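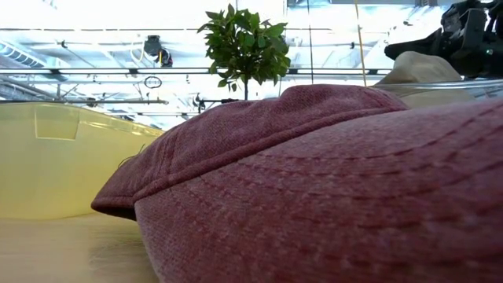
Colour fastness is the resistance of a dyed or printed textile to change in its colour, and to the transfer of that colour to other materials. The two effects are tested and graded separately. A fabric may fade badly without staining anything near it, and a fabric that keeps its depth of shade may still mark a white collar on first contact. In garment work the term "faded" is too loose to be useful, as it covers loss of depth, change of hue and uneven loss across the surface. The maroon cap, with its washed red broken up by pinkish and greyish tones, would be recorded under at least the first two of these headings, and the grader would have to decide whether the mixed tone belonged to the original cloth before giving any figure at all. Without a retained piece of the unexposed fabric that decision cannot be made, and the specimen is not gradable.

Unit 7: Colour fastness of made-up goods
Textile Testing, second term
Notes prepared by Yolanda Nieto. Revised Apr 15, 2021.

7.1 Dye and fibre

Fastness is a property of the dye and fibre together. Cotton is commonly dyed with direct, reactive or vat dyes. Direct dyes are held by weak forces and tend to bleed in washing unless an aftertreatment is given. Reactive dyes form a covalent bond with the cellulose, so their wash fastness is good once the unfixed dye has been removed. Most complaints about reactive shades come from poor washing-off at the dyehouse. Vat dyes are insoluble in their final form and sit inside the fibre; they are generally good to washing and many are good to light.

Pigment colour is different in kind. The particles are fixed to the surface by a binder and wear away with it. Pigment-dyed cotton is often sold for this reason, the uneven worn look being wanted. Do not grade such goods against the limits used for piece-dyed cloth. Check the specification first.

7.2 Agencies of change

Light. Damage depends on the energy received, the moisture content of the specimen and the depth of shade. Pale shades usually fade faster than deep shades of the same dye. Specimens are exposed beside blue wool references, numbered 1 to 8, where 8 is the most resistant.

Washing. Both the change in the specimen and the staining of the adjacent fabric are reported. Multifibre strip is used unless single-fibre adjacents are called for.

Rubbing. Tested dry and wet. Wet results are normally the lower of the two, and for deep reds and navies often by a full grade or more.

Perspiration. Acid and alkaline solutions are tested on separate specimens. Relevant to linings, sweatbands, underarm panels and collars.

7.3 Grey scales

Two scales are used, one for change in colour and one for staining. They are not interchangeable. Both run from 5 (no contrast) to 1 (greatest contrast), with half steps between. View under the specified lamp, against a neutral surround, with the yarns of both pieces running the same way. A join seen in shadow will be graded too low.

7.4 Worked case: Koivisto lot

The Koivisto lot consisted of 19 specimens of reactive-dyed twill, tested for wet rubbing by two graders working apart. Jad Farah graded at the Madmont bench and the second set was read at Clela. Almost 8 in every ten readings agreed to within half a grade. The remainder were all on seamed specimens, where the raised ridge had rubbed harder than the flat cloth on either side. The method asks for a flat area. Results taken across a seam were struck out and repeated.

7.5 Before the August practical

Read the Premeck sheet on conditioning. Bring your own graded set from 7.3, with the lamp type written on it. Specimens without a lamp type will be returned unmarked.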